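Ovier 图集：木桌上的甜甜圈与盘子

这一组的内容是摆盘。东西不多，一张浅色木条拼成的桌子，几只圆盘，一些颜色不同的甜甜圈。我们想看的是同样的点心换到不同的器皿里，挤着放和分开放，差别有多大。

甜甜圈本身已经很花，糖霜有浅蓝、亮蓝、巧克力色，还有撒彩色糖针的，所以桌面没有铺桌布。木纹深浅不一，拼缝看得见，做底色够用了。器皿也尽量选素的，白色和奶油色为主，另外加了玻璃和编织的几种。

图集按器皿来看比较方便。先看玻璃盘，再看白盘，最后是编织盘。

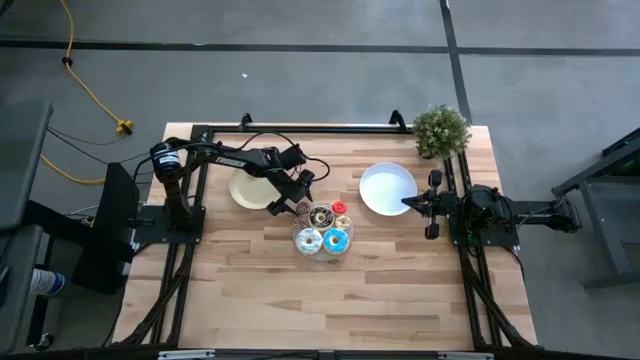

透明玻璃圆盘里放着七个甜甜圈，挨得很紧。右边的白盘空着，比左边的奶油色盘子大一些，也更亮。
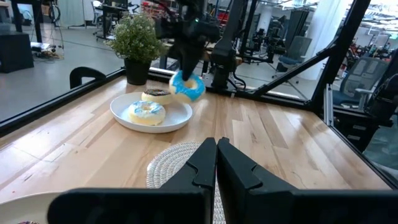
圆形白盘里有两个，一个是浅蓝色糖霜，一个是巧克力加彩色糖针。还有一个亮蓝色带白色细线的，提在盘子的右上方。
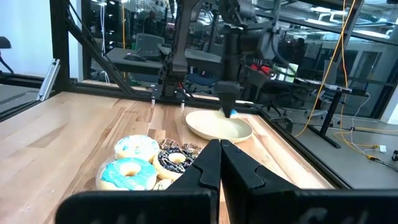

关于摆放，整理图集的时候记了几条，写在后面，给打算自己摆的人参考。

一、颜色。相近的颜色最好隔开。两个蓝色的放在一起，远看会连成一片，中间插一个巧克力色的就清楚了。没有糖霜的原色甜甜圈适合放在边上或者垫在后面，它不抢眼，可以当作间隔。撒糖针的一盘里有一两个就够，多了显得乱。

二、数量。小盘放 2 个最稳妥，可以一前一后，后面那个稍微露出来一点。直径 18 厘米的盘子放三个普通大小的已经算满，再加就要叠起来，下面那个的糖霜会粘到上面那个的底部。大盘要放得密，留一点空反而像是被人拿走过。

三、盘沿。盘沿浅的好拿，点心从侧面也看得见。盘沿高的碗适合放小块的东西，整个的甜甜圈放进去会斜着，糖霜容易蹭到碗壁。椭圆的浅碗可以横着放两个，圆的那一头朝向客人。

四、编织的器皿。编织纹路和糖霜配在一起好看，缺点是难清理。糖针掉进缝里要用小刷子刷，糖霜粘上去干了以后得用温的湿布敷一会儿再擦，不能泡水。如果要用一个下午，建议在下面垫一张裁圆的油纸，从上面基本看不出来。

五、玻璃。玻璃盘要在放点心之前擦干净，放上以后再擦就来不及了。指印在浅色木桌上不太明显，换成深色桌面会很明显。用完先冷水冲，再用热水洗，糖会掉得快一些。

拿取的顺序也有讲究。从最靠外的一个开始拿，后面的不会碰花。要从中间拿，可以夹住中间的孔和外圈，糖霜那一面基本不会碰到。放下的时候先让底边碰到盘子，再松开，直接落下去会滑。

再说保存。带糖霜的甜甜圈不要盖保鲜膜，膜会粘在糖霜上，揭开时带掉一层。可以用倒扣的大碗盖着，或者放进有盖的点心盒。天气热的时候，六月到九月，糖霜软得快，亮面的那一种尤其明显，摆出来以后不要再挪动。进过冰箱的拿出来会出水珠，糖针的颜色会化开，这一点买彩色糖针之前要想到。

桌子的尺寸也有人来信问过。摆点心的桌子进深 900 毫米比较合适，坐在一边够得到对面的盘子，中间还能放一排杯子。再深的话，最远的那一盘常常剩下来。木条拼的桌面每年上一次油，上油以后放两天再用。水渍要当天擦，留到第二天会有一圈白印，只能用细砂纸顺着木纹磨。

下一组图集会换成陶器，主要是 Gukiletti 的旧款汤盘和几只没有落款的小碟，点心改成切片的蛋糕。再往后计划做一组托盘，Laaksonen 那批带提手的已经寄到，还没有拆箱。Plultaver 的玻璃罩目前只有一种尺寸，等大号的到了再一起整理。

图集编号 369。需要大图的读者请在留言里写明编号和第几张，每月统一回复一次。转载请保留 Ovier 的名称，图下的文字可以改动，图请不要裁切。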